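Sternon Dresine

The Dresine is a hand-held gripper kit sold by Sternon for recording demonstrations of manual work, which are then used to train robot arms. It is supplied as a pair, one unit per hand, and is marketed to laboratories and small automation firms that would like a robot to pack a bag and have noticed that people already know how. The product page calls it "teleoperation without the robot," a phrase that has survived several redesigns of the page and at least one redesign of the product.

Design

Each unit has two parallel fingers driven by a linkage of black plastic arms. The operator works the fingers by hand, and the position of the jaws is logged along with the motion of the unit. The parts are mostly matte black, apart from the eyelets at the pivots, which are brass and which the company has never explained. Owners tend to like them.

The fingers are flat-topped blocks that meet along a straight seam. They were chosen over the curved fingers of the prototype after testers found that the curved ones held eggs beautifully and nothing else. A triangular plate on top of the housing takes mounting hardware, and has holes for it in a pattern that Sternon describes as universal and that fits Sternon hardware.
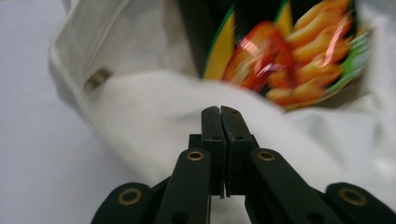 Soft goods are the standard complaint about kits of this type, and the Dresine's manual gives them a chapter of their own. Cloth folds when it is touched, hides whatever is under it and does not go back to where it was. The manual recommends approaching with the fingers fully closed, one flat tip against the other, and opening them only near the mouth of the bag. With a snack package nestled in white cloth, this leaves the jaws a short way from the packet with a large fold of fabric behind them, and the operator has to decide which of the two to take hold of. New users often take both. The manual treats this as a valid demonstration of something, and advises labeling it separately.

Hems and metal fittings get a paragraph each. The advice on both is to stay away from them.

Recording kit

The units are cabled. A wireless version was announced one January and is still described as forthcoming, in the same typeface. The cables leave each unit on the operator's side and are meant to hang clear of the work, which they do until the operator reaches across the table for something. Reviewers have been divided on the matter. Some regard the cable as a fault, others as a useful reminder that the thing is switched on.

A full charge is not required, there being no battery. Start-up takes 28 seconds, most of it calibration, during which the jaws must be opened and closed 4 times. Sternon's support pages give over a surprising amount of space to people who did it three times.

Task library

Buyers also receive a library of 50 suggested tasks, prepared by Ezzat, a firm that otherwise writes training material for warehouses. They are graded by difficulty and cover folding, sorting, stacking, pouring and what the index calls "groceries." The grocery tasks are the best known. One has the operator move packets of chips between a cloth tote and a clear plastic tray, with both hands in use. 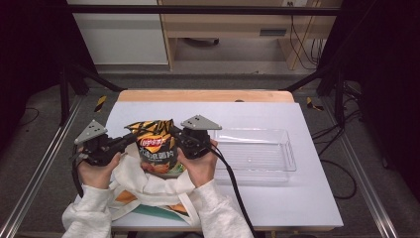
Ezzat suggests 200 repetitions of each task before any training is attempted. Few customers appear to have managed this with the pouring tasks. With chips the usual limit is the packet, which gets more crumpled as the session goes on, so that the robot ends up learning from a good deal of data on old packets and very little on new ones. The library's answer is to change the packet regularly. It does not say what should be done with the contents, and in most laboratories the question has not needed an answer.

Reception

Trade reviews have been favorable on the whole. The linkage is praised for its even closing force, and the weight is considered acceptable for a morning's work, though less so for an afternoon's. The closest competitor, the Giller, is lighter and has a better handle, but is sold singly — a customer wanting two must order twice, and pay for shipping twice. Sternon's advertising mentions this often.

Criticism has centered on the software, which saves each demonstration under a name of its own choosing and cannot be talked out of it. An update lets users add a note to the name. The note may not contain spaces.

See also

Giller (gripper)
Ezzat task library
Parallel linkage
Learning from demonstration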